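Superfícies pretas brilhantes: perguntas frequentes
Oficina Ramalho
Atualizado em 16 de novembro de 2018

Adoramos preto brilhante! Recebemos tantas mensagens sobre tampos, prateleiras e painéis desse tipo que resolvemos juntar as respostas numa página só. Se a sua dúvida não estiver aqui, escreva para a oficina.

O que devo usar na limpeza do dia a dia?
Um pano de microfibra macio e limpo, ligeiramente umedecido em água, e logo a seguir outro seco. Nós usamos os panos Gemell, lavados sem amaciante, mas qualquer microfibra de pelo curto resolve. Papel de cozinha não, por favor, nem a face verde da esponja!

E quando a água não chega?
Dilua 5 ml de detergente neutro da louça em 200 ml de água morna. Molhe o pano, torça bem e passe sempre no mesmo sentido, sem apertar. Depois repita com um pano só com água e seque de imediato. Álcool, acetona e limpa-vidros com amoníaco ficam no armário.

Como distingo uma mancha de um risco?
Ponha a luz de lado e incline a cabeça até apanhar o reflexo (é quase um jogo, e a gente fica viciada). Dedadas e gordura aparecem como zonas baças e saem com o pano. O risco continua lá depois de limpar, e se prender na unha é fundo. Muitas vezes as duas coisas andam juntas: manchas claras, leves, espalhadas num brilho já um pouco marcado pelo uso.
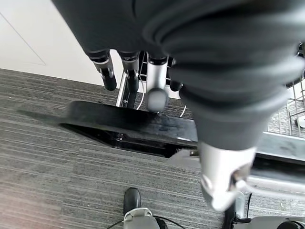

Dá para disfarçar os risquinhos finos?
Quase sempre, sim, e o resultado dá um gosto enorme! Um polidor de acabamento fino, sem silicone, aplicado com movimentos curtos e pouca quantidade. Teste primeiro num canto escondido e espere até o dia seguinte para avaliar. Em peças com película colada, fale conosco antes de polir.

E as bordas?
Merecem carinho especial, sobretudo quando terminam em ângulo. Passe o pano de dentro para fora, devagar, e não deixe água parada junto das ferragens ou por baixo da peça. Para o pó dos parafusos, um pincel de cerdas macias é uma maravilha.

Posso limpar as partes de metal com o mesmo pano?
Melhor ter 2 panos, um para o preto e outro para o metal. Os grãozinhos que ficam agarrados de um lado acabam por riscar o outro.

Vocês recuperam peças muito gastas?
Recuperamos, e com muito gosto. O Ronaldo Pangilinan faz o orçamento a partir de fotografias tiradas com luz lateral. Indique as medidas e, se souber, o tipo de acabamento. Em dezembro a bancada costuma encher, por isso convém escrever com antecedência.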